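4.2 Starting Layouts and Handle Detection

All trials used the same station, a speckled gray counter set against a plain wall. The head camera was fixed for the whole study and was not recalibrated between blocks. We kept the background simple on purpose. Our earlier work on the Fornine set showed that a busy background raises the error of the handle detector far more than it raises the error of the grasp planner, and we wanted to study the two parts separately.

Each trial starts from a layout drawn by a script. The script picks a pose for the box, then places the toy food items one at a time, rejecting any pose that overlaps an item already placed. Items may lie at any angle. The box is kept within a narrow range of headings so that its handle always faces the robot. An operator sets the layout by hand, using an overlay of the target poses on the live camera view. Remaining placement error was not corrected, and the policy receives no information about the target poses.

We collected 400 layouts in total. Of these, 164 were held out for testing and never used to choose thresholds or stop training. The remaining layouts were used to train the handle detector, together with 3,000 synthetic views in which the box color, the handle width and the direction of the light were varied. The synthetic views were produced with the Briltley renderer using its default settings. Adding them had no measurable effect on box detection but lowered the number of missed handles.

The detector runs in 2 stages. The first stage finds the front face of the box and fits a rectangle to it. The second stage searches a band in front of that face for a thin closed outline. A closed outline is accepted as a handle when its long side is parallel to the top edge of the face within a set tolerance and when its inner region matches either the face or the counter in color. The second test matters for loop handles. When the camera looks down at the box, the opening of the loop can show part of the front panel and part of the counter at once, and a test against a single color rejects many true handles. We therefore score the inner region pixel by pixel and let each pixel match either surface.

Small items near the box are a second source of error. A pale carton has straight edges and a brightness close to that of a white handle, and in the first version of the detector it was sometimes returned as the best candidate. Limiting the search to the band in front of the face removed most of these cases. Rounded items gave no false handles, including ring-shaped ones, as their outlines fail the parallel test. Figure 6 gives one layout of the kind used in the study, with the handle facing the robot and the food items spread on either side of the box.
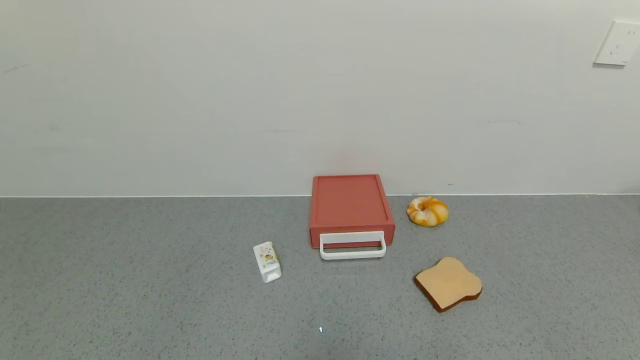
Figure 6. Layout with a red box, a toy bagel, a slice of toy bread and a small carton, as seen from the head camera.

Nandini Raju objected to the color test in a written comment on an early draft, noting that "a detector which accepts two surface colors inside the loop will also accept a gap between any two thin parts, and the paper should report what happens when the handle color is close to the counter color." We agree that the test is permissive. Its use is limited to candidates that have already passed the parallel test, and we did not observe the failure she describes on the held-out layouts. However, every handle in the physical trials was white and the counter was gray, so these trials do not settle the question. The synthetic views include low-contrast handles, but they were used for training only and cannot serve as evidence here.

Once a handle is accepted, the grasp point is placed at the middle of its long front bar and the pull direction is set normal to the front face. Both are passed to the controller described in Section 4.3.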